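Visit report: laundry sorting and folding rooms, Nedden

Nedden opened its textile care building to visitors in September. The tour ran in groups of up to 29 and covered intake, sorting and folding. The wash hall was closed for floor work and could only be viewed through the door glass.

Intake

Garments arrive in bags from the Banemmont residences and are weighed before they are opened. Ju-won Myung, who led our group, explained that the weight decides the machine load and that color decides almost everything else. Bags over 7 kilograms are split. Labels are checked at this point, and anything without a readable care label goes to a separate shelf for hand inspection.

Folding

The folding stations are walled on the sides and at the back, with pale panels and a wooden tabletop. Work waiting to be folded is kept in a shallow bin, and finished pieces are stacked on the table. At the station we stopped at, the bin was red plastic and held light pink and very pale garments, loosely bunched. A folded red cloth lay in the back right corner, with a rounded fold toward the front. A dark gray cloth was still spread across the middle, creased and twisted, with one end over the front edge. 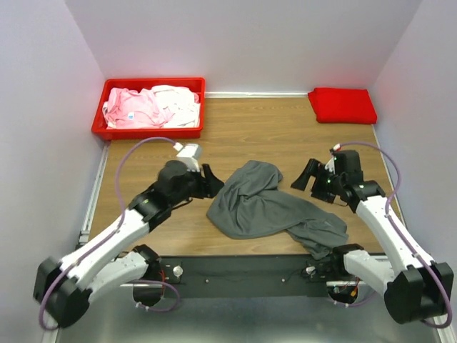

Standards and storage

The house standard is set out in a short manual written by Jae-in Seok. It allows 3 folds for a towel and 2 for a pillowcase, with the closed edge facing the front of the shelf. Knitwear is folded flat and never hung. Dark items are brushed for lint before the first fold, a step that Myung said was added after complaints from one of the residences.

Shelving is by Bodura, open at the front and adjustable in height. Pyo supplies the transport carts, which have a solid base and a removable cover. The covers are washed weekly. Stack height is limited by the shelf spacing, and mixed stacks are not permitted.

Visitor parking is behind the intake door. The tour takes a little over an hour and involves one flight of stairs.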